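Workshop notebook — Lurkancombe, August
Bin and blocks, second tray. Entry for myself and whoever picks this up after me.

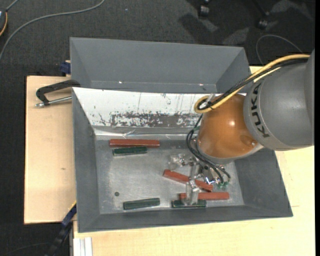 The tray

The sloped sides are doing their job and I would not change the angle. A block that lands on the slope slides down to the flat part and stays there. The floor is scuffed all over now but still flat when I lay a straight edge across it. I checked corner to corner both ways.

The white panel along the far side is the part that needs attention. The reddish-brown marking is worst in a band low down across the middle, and there are thin scratches running up and down through it. I tried a damp cloth first, then washing-up liquid in warm water, and left it 8 minutes before wiping. Some came off on the cloth, most stayed. My guess is paint from the red blocks, though the colour is browner than I would expect — could be something already on the panel when it came from Rowlands. Will try a plastic scouring pad on one corner only before doing the rest.

If that fails, cut a new panel. There is an offcut of white sheet on the rack behind the door, long enough with 45 mm to spare. Drill the holes before fitting, not after. Bleddyn Jenkins did the last one in place and the drill wandered.

The blocks

Red and dark green, all wood. The two colours came from separate batches and the lengths do not quite agree. Sorted through the box this morning and put aside any with a split end or a raised edge. Those want sanding and one coat of paint, then 12 hours on the wire rack before they go back in. They were stacked too soon last time and stuck together.

Paint is the Flasberg satin, same as before. The green tin is nearly finished. The red has a skin on it, so strain it through a bit of old stocking before use.

Bench

Tabletop is holding up. The tray rocks very slightly if you lean on one side — 3 mm of packing under the foot ought to cure it, or felt pads if anybody has bought some. Do not screw it down until the panel is sorted, as it has to be lifted out to get at the fixings.

To do

Scouring pad test on the corner of the panel
Measure the offcut again before cutting
Sand and paint the rejects
Order green from Zedance, and ask what they have in the way of felt pads
Put the straight edge back on its hook (it was behind the vice again)

Stopped at half past four. Cloths are soaking in the sink, please leave them.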